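Home | Course outline | Week notes | Reading | Contact

Small Rooms, Week 6: The bed as a work surface
Notes by Maya Nasrallah, to go with the evening session
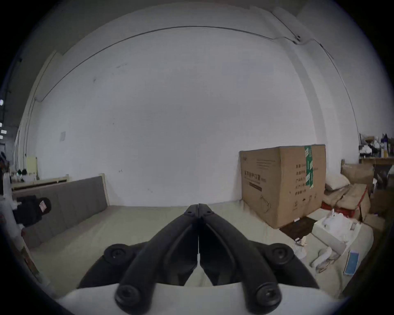 1. Why we spend a whole session on the bed

I love this week! In most rented rooms the bed is the biggest flat thing you own, and yet nearly every book on sorting and packing treats it as furniture to be walked round. It is at a good height for sitting, it's soft enough that nothing chips, and you can get at it without kneeling on the floor (my knees thank it every time). Spread a smooth, pale sheet over it and small things show up beautifully. Earrings, screws, the backs of earrings, all of it.

Have a look at the room at the top of these notes before you read on. A large bed with a light beige-grey sheet, a black bag up by the headboard, a big brown cardboard box standing on the right. For our purposes that is a lovely starting point, with a great deal of clear sheet between the bag and the box, and that clear stretch is what I want you to learn to protect.

2. Three zones

Last week Berkay asked whether you could do this with two zones. You can, if you're packing for a weekend. For a proper sort I still like three.

Head end: things that stay with you. The bag you'll carry, your keys, medicines, chargers. A bag with something bright on it is a joy here, and even a little tag like the pink one in our room will help you pick it out once the clothes start piling up.

Middle: the working patch. Things land here, get looked at, and leave. If something has been sitting in the middle since you made your tea, it needs a decision.

Box side: things that are going. Stand the box where you can reach into it from the working patch. Some people put it on the floor, and if it's going to be filled with books please do exactly that, as a tall box on a mattress leans as soon as you sit down next to it.

3. Boxes, upright or lying down

We had a good argument about this one and I've changed my mind since the December handout. An upright box takes up less of the bed, so you keep more working patch, but you can't see what is at the bottom and you end up digging. A box on its side is easy to load with folded clothes, like a cupboard, and then you tip it up at the end and everything slides into a heap. Ziad's answer was to load it upright and stand the clothes on edge like files in a drawer. I tried it at home and it works wonderfully for jumpers, less well for shirts.

Printed boxes: cross out or cover any old wording that no longer applies, and write the new contents on the side as well as the top. When boxes are stacked the top is no use to anyone.

4. The headboard

A padded headboard is for leaning on while you sort paperwork, and very comfortable it is too. Please don't hang damp washing over it. If the headboard is upholstered, as ours is (grey, with light wood framing it on the top and one side), run a dry brush along the place where the fabric meets the wood. You will be amazed what collects there.

5. Walls, cables and bits of paper

Moving out is when you look at your walls properly for the first time, so do it early. Make a wall list, going round from the door:

- scuffs: wipe gently with a barely damp cloth, starting somewhere you won't notice
- anything taped up: warm the tape with a hairdryer on low and peel it back slowly, flat against the wall
- cables: follow each one from end to end before you unclip anything, and check whether it is yours or the landlord's
- pipes: leave them alone, just dust

Our room is good practice. There are faint scuffs on a wide white wall, a small square of paper taped up on the left, and a thin dark cable that goes across near the ceiling and down the right-hand corner. Tülin would like me to add that you should photograph all of this before you touch it, and she's quite right.

6. To do before next week

Clear your own bed, put on a plain sheet, and sort one drawer on it using the three zones. Only one drawer! Set a timer for 60 minutes and stop when it goes, even if you're enjoying yourself. Write down:

a) what stayed longest in the working patch
b) where you put the box, and whether you moved it
c) anything you found that you'd been looking for

Nadhirah has offered to bring her notes from the move to Abu Hammour, when she packed a whole flat from one double bed. If there is time we'll go through her labels together, and I'll bring marker pens and the good tape. Those of you who missed the folding practice can come 21 minutes early and we'll squeeze it in before the others arrive.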